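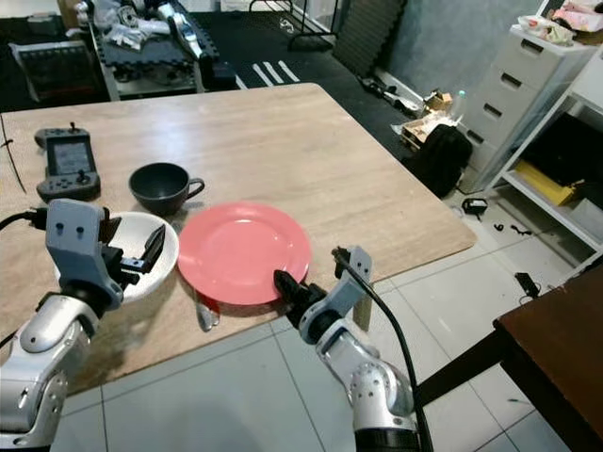
Fig. 1. Table setting, light table. Left gripper over the bowl, right gripper at the plate rim.

Home / Projects / Grippers / Data / Contact

# Vass tableware grasps

Filed under: Robotics, Manipulation, Datasets
3 comments · 11 shares

Version of 16 Jun 2021. Maintained by Trinidad Arrieta and Olaia Pacheco.

## Contents

200 episodes comparing two finger sets on a two-arm setup. Both sets fit the same grey housing and take the same cable.

- Fanine: straight fingers, 74 episodes
- Istano: angled fingers, the remainder

Objects are plates, bowls, mugs and spoons. Each episode has head camera video, joint positions, gripper opening and motor current. Video and joint logs share one clock. Current is logged at 20 Hz and is not interpolated.

## Plates

Rim grasps are labelled `rim_flat` (plate lying on the table) or `rim_upright` (plate held on edge). A change of label within an episode is stored as a separate segment. Slip is marked by hand from the video, so small movements under the fingers may be missed.

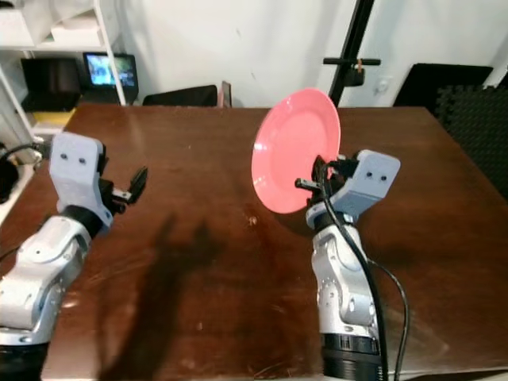

Fig. 2. `rim_upright`, right arm. Left gripper open and empty.

## Known problems

- 18 episodes have no current log for the left gripper. They are listed in `missing_current.csv`.
- The dark table is glossy. Depth is unreliable where it reflects the lights.
- Gripper opening is motor position, uncorrected for finger flex. Do not compare openings between finger sets without the offsets in `calib/`.
- Spoon grasps were labelled by one person only.

## Loading

Use the Gridasby reader, `read_episode(path)`. Older files from November need `legacy=True`.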